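Fusetcombe to keep its bus line to Stimholm through the winter

November 6, 2025

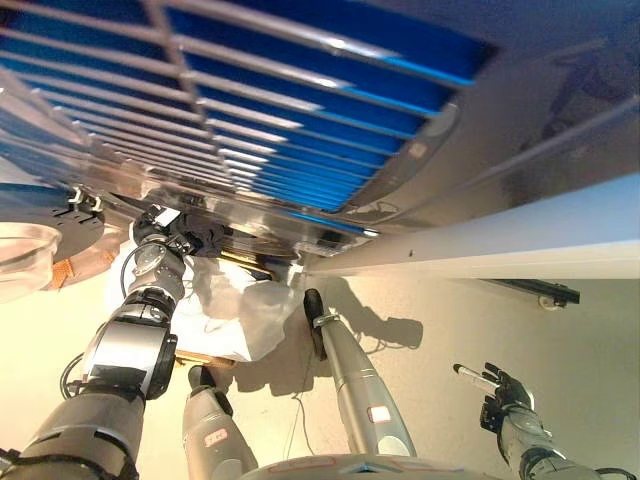 The bus line between Fusetcombe and Stimholm will continue to run through the winter, the town office has announced. The line was going to close at the end of the year, but the two towns and the bus company Forsberg have now agreed on a new contract. It is valid until the end of April.

The agreement means that the bus, known as line 52, keeps its present route over Vikstead and the hospital road. The number of trips becomes smaller. Today there are 11 departures in each direction on working days. From the start of the new contract there will be eight, and the last bus from Stimholm will leave one hour earlier than now.

Line 52 has been under discussion since the spring. Forsberg informed the towns then that it did not want to renew the old contract on the same conditions. The company pointed to higher costs for fuel and for drivers, and to the fact that many of the midday trips were made with very few passengers. The towns answered that the morning and afternoon trips are well used, and that many students at the school in Stimholm have no other way to come there.

According to a survey that the town office in Fusetcombe made in the early fall, 565 people use the line in a normal week. Most of them travel to work or to school. A smaller group are older residents who go to the health center or do their shopping in Stimholm. In the same survey, 92 percent of the passengers answered that they would rather accept fewer trips than lose the line completely.

"We have listened to this answer, and it has been important in our talks with the company," the town office writes in its announcement. "We know that the new timetable will be difficult for some passengers, especially in the evening."

The three trips that disappear are two in the middle of the day and the last one in the evening. The first bus in the morning is not changed. It still leaves the square in Fusetcombe at ten minutes past six and comes to Stimholm in time for the early shift at the hospital. The school trips in the afternoon also stay at the same times as before.

For people in Vikstead the change is bigger than for others. The village has no store of its own since the old one closed, and the midday bus has been a practical way to go to Stimholm and come back again before the afternoon. With the new timetable there will be a gap of almost three hours between two buses. Residents of the village sent a letter to both towns in October and asked that at least one of the midday trips should stay. The towns have promised to look at the question again after the new year, but they make no promise about the result.

One possible solution is a bus that must be ordered by phone the day before. Such a service exists already in the western part of the district, where it drives only when somebody has booked a seat. Forsberg has said that it is willing to test the same thing in Vikstead, if the towns pay for the smaller vehicle. The cost is not yet known, and the question will be taken up together with the next budget.

The price of a single ticket will not change during the contract period. Monthly cards that have been bought already are valid on line 52 as before, also when the new timetable has started. Passengers who have a yearly card and feel that the reduced traffic makes it less useful can ask to get back the money for the months that are left. The form for this is found at the library in Fusetcombe and at the ticket office in Stimholm. It must be handed in before the end of December.

Two stops will also be moved. The stop outside the old dairy in Fusetcombe goes to the other side of the crossing, where there is more room for the bus to turn. In Stimholm the stop at the swimming hall is moved closer to the main entrance - a change that the parents of younger swimmers have wanted for a long time. Both stops will get new lighting, but the shelter at the dairy will not be in place until the ground work is ready. Until then, passengers have to wait without a roof.

The town of Stimholm says that it hopes for a longer contract after April. Both towns want to invite other companies to make an offer, and the papers for this are being prepared now. One of the demands will be that the bus must have a low floor, so that passengers with wheelchairs and strollers can get on without help. Another demand is that delays must be shown on a screen at the larger stops. Today passengers have to call the company to find out if a bus is late, and the phone is answered only during office hours.

Forsberg has not decided if it will take part when the new offers are collected. The company writes that it has driven the line for many years and would like to continue, but that the conditions must be "possible for a small company to live with." It also writes that none of its drivers will lose their work because of the reduced timetable. Instead, some of them will be moved to the school buses north of Stimholm.

The new timetable starts on the first working day in January. During Christmas and New Year the bus runs as on earlier holidays, with four trips in each direction and no traffic on Christmas Day. Printed timetables will be sent to all households in Fusetcombe and Vikstead in the middle of December. People in Stimholm can pick up a copy at the ticket office or the library.

Opinions on the new timetable can be left in writing at both town offices until the end of November. The towns ask that those who write also mention which stop they use and at what time they normally travel.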